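Lunch Is Not a Task

I've been eating lunch wrong for most of my working life and I only figured it out in April, when I pulled a sesame seed out from under my space bar with a paper clip. I don't even like sesame bagels that much! I'd eaten it while answering mail, and I couldn't have told you whether it had cream cheese on it.

So, my position, for anyone who wants to argue: you should not eat lunch at your desk. Not on busy days, not "just this once," not while you're "only reading something." Get up. Take the sandwich somewhere else. I'd go further and say a workplace where everybody eats at their desk has a problem, even if the people there are perfectly cheerful and the work gets done.

I put a shorter version of this on the page last month and it got more mail than anything I've written, including the one on parking meters.

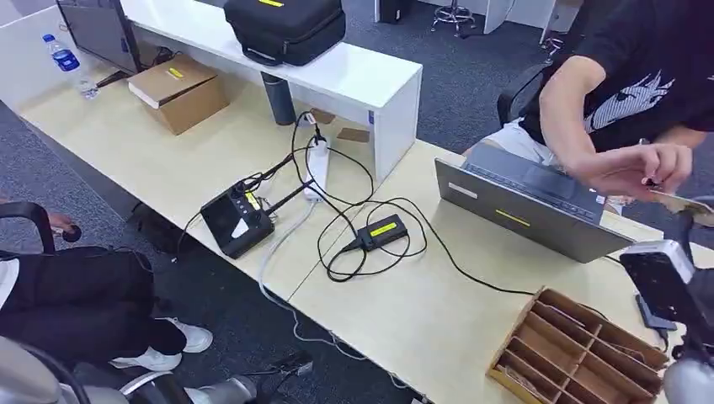

Rachid Badawi wrote that I was being a snob. Lunch at his desk is the only quiet half hour he gets, he said, and if he sits in the break room he has to hear about somebody's kitchen remodel and ends up more tired than when he went in. He'd rather have his noodles and his crossword and be left alone, thank you very much.

Okay, fair. I've heard that remodel too (different person, same backsplash). And I'll give him this much: if you really do the crossword, and really don't touch the mail, you're having a lunch. I just don't believe most people can pull it off. I can't. The second I sit in that chair my hand goes for the mouse, and then somebody walks by and sees me there and says "oh good, you're free," with my mouth full.

And the chair matters more than we admit. Your body knows that chair. It has the same sore spot in it at noon that it had at nine. A bench outside is worse furniture by any measure and I come back from it feeling like I've been someplace.

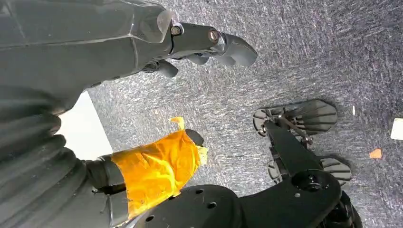 Speckled carpet, low pile.

My first real job was at a printing outfit called Skumum, and they shut the doors at noon. I mean they locked them. You could be in the middle of a sentence with a customer and the shop manager would start jingling the keys. We all went down the street to Nanano, where the soup was two dollars and came with more bread than soup, and we sat there until one. I was nineteen and thought it was the silliest thing, all that time going to waste. I wanted to work through and leave early.

What I remember from that job now is the soup. I remember who put pepper in it before tasting, and the argument over whether a whole town can be cursed at baseball. I couldn't describe one thing we printed, apart from a church cookbook with 523 recipes, 13 of which were for the same potato salad.

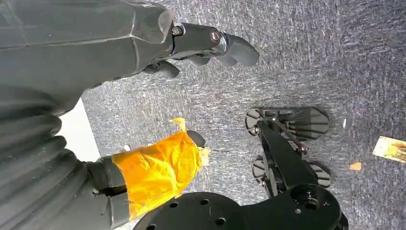

TANDBERG, November 25, 2020

I started this column before things got so strange and I'm finishing it at my kitchen table, so you'd think the whole question had gone away. It's gotten worse. At home there's no one jingling keys. The table where I work is the table where I eat, and last week I caught myself spooning cold chili with the laptop open, at about three in the afternoon, standing up. Standing up! In my own house!

My sister does it differently. She lives out in Ait Brahim and she puts on her coat at noon and eats in the yard, on an upside-down bucket, in whatever weather there is. I used to tease her for that. I tried it on Monday's leftovers, minus the bucket, and I have to say the neighbor's dog is better company than my inbox.
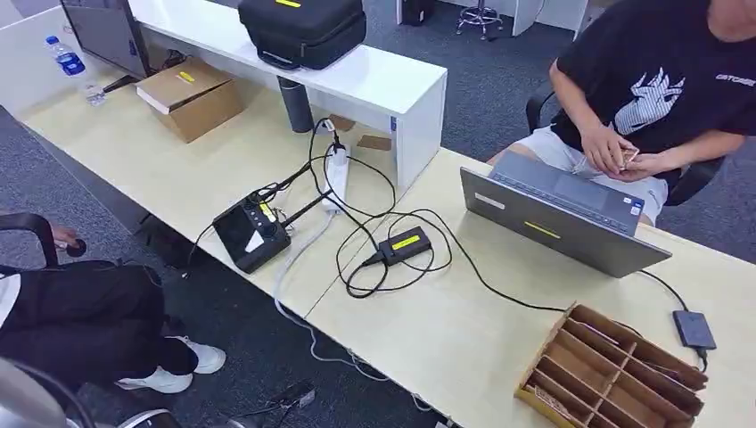

The other thing I hear a lot is that people skip lunch so they can stop sooner, same as I wanted to do at nineteen. Well, do you stop sooner? I kept track for two weeks, nothing fancy, just a note on the fridge. On the days I ate at the keyboard I quit at the same time as always, only crabbier, and twice I had a second lunch at four without noticing I'd had the first.

I don't want a rule from above, by the way. A company that orders you to relax is going to send you a form about it. I'd just like bosses to go eat, where people can see them go. If the person in charge gets up at noon with a paper bag in her hand, the rest of the room will find its shoes.

Rachid can keep his crossword. But I'd like him to try it on a bench one time, a dry one, with the noodles, and then write me back.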